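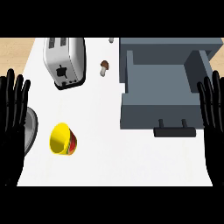

**xnakamura:** Does our sim entry have to use both arms, or can we do the whole kitchen task with one?

**Belmiro_T:** The rules let you use one arm, but you only get the two-handed bonus if both hands do something useful. Waving the spare one around doesn't count (my team tried that in December).

**xnakamura:** Ugh, ok. We're Team Rundent, first year in the club, and our plan was right hand only. The yellow cup is over on the left by the plate, so I guess the left hand was always going to be the better choice for it anyway!

**motell505:** I'd skip the bonus. Get one clean pick first. The cup starts on its side and you have to stand it up, and that ate three weeks of our lives.

**Belmiro_T:** Disagree with motell. If you write everything for one arm you'll be ripping it all out later. Set up both from day one, even if the second just parks itself out of the way.

**motell505:** Sure, if you have a team of ten. We had two people and one laptop that sounded like a hair dryer.

**festesura:** What are folks doing about the mushroom? It's tiny next to the toaster and my fingers keep closing on nothing. I'm on seed 3784 if anybody wants to compare.

**xnakamura:** Same problem here! We've been coming in from straight above and pinching the cap. Should we go for the stem?

**festesura:** The stem's lying at a diagonal, so you have to turn the wrist to match it. I think the cap is easier, I'm just bad at it lol

**Belmiro_T:** Stem. Pale stem on a white counter is rough for your vision code though, so find the brown cap first and work out the angle from there.

**motell505:** or just hardcode the angle

**Belmiro_T:** They shuffle the objects for the final run, Motell. Please don't tell new people to hardcode things.

**xnakamura:** Ok, we're trying both arms and the stem grab tonight. I'll post our grasp code when it stops crashing. – Xiomara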